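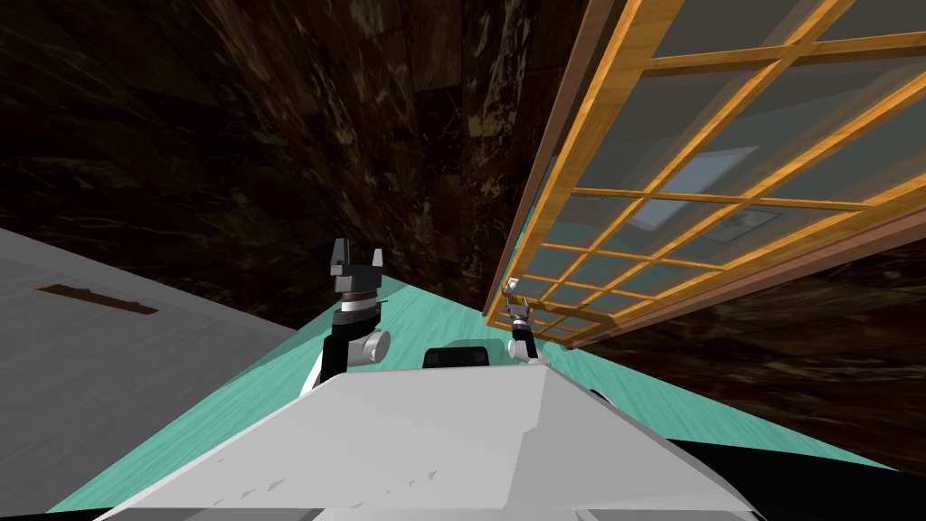
Body camera view, both arms forward, corridor side of the simulated apartment.

Gripper and Camera Comparison: Simulation Gallery

Posted 1/31/18

The pictures on this page were rendered during the comparison of two parallel grippers on the same two-armed robot model. All work to date has been carried out in simulation. The room model, known internally as Hutness, was selected for its narrow passages and dark stone finishes, both of which are demanding for wrist cameras. Control was provided by the Michailidis controller, release 19, with default gains on both arms.

The comparison comprised 1,258 trials, of which 279 were set aside for camera placement alone. Results for grasp force are reported separately and are not repeated on this page.

Wrist camera, plain fingers
The fingers are fully open, with pale, flat inner faces. The veined tile on the right gave the edge detector a large number of false lines, and exposure had to be fixed by hand for the remainder of the series. 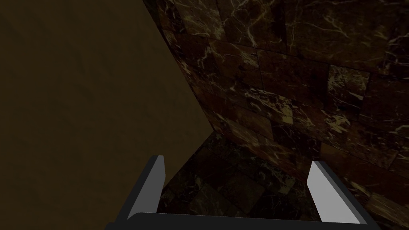
Body camera, second arm position

The body camera was retained as a reference for all trials. It shows both grippers together with the surrounding walls, which the wrist cameras cannot do at close range. Its steep tilt is a known limit of the current mount, and operators reported difficulty in judging the distance between the right gripper and the window lattice.

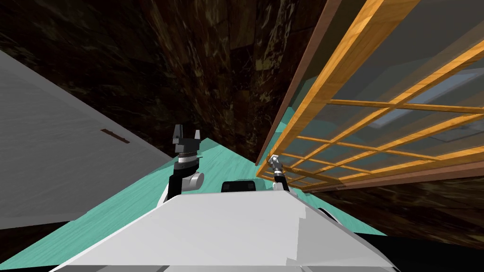
Left gripper upright with fingers apart; right gripper near the lower edge of the lattice.

Wrist camera, serrated pad

The white pad on the left finger remains easy to locate against a dark background. The right finger lies in shadow, and its inner face could not be used for automatic alignment under this lighting. An additional light source will be added to the Fastex scene file before the series resumes in June.

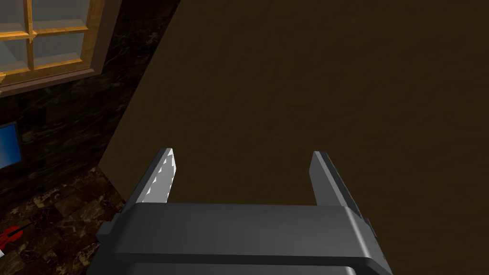
Trimness Department of Robotics and Automation, Manipulation Group

The Manipulation Group maintains the robot models, room models and controller settings used in this gallery. Full-size renders and trial logs are available to partner institutions on written request. Requests should state the gripper, the camera position and the controller release of interest.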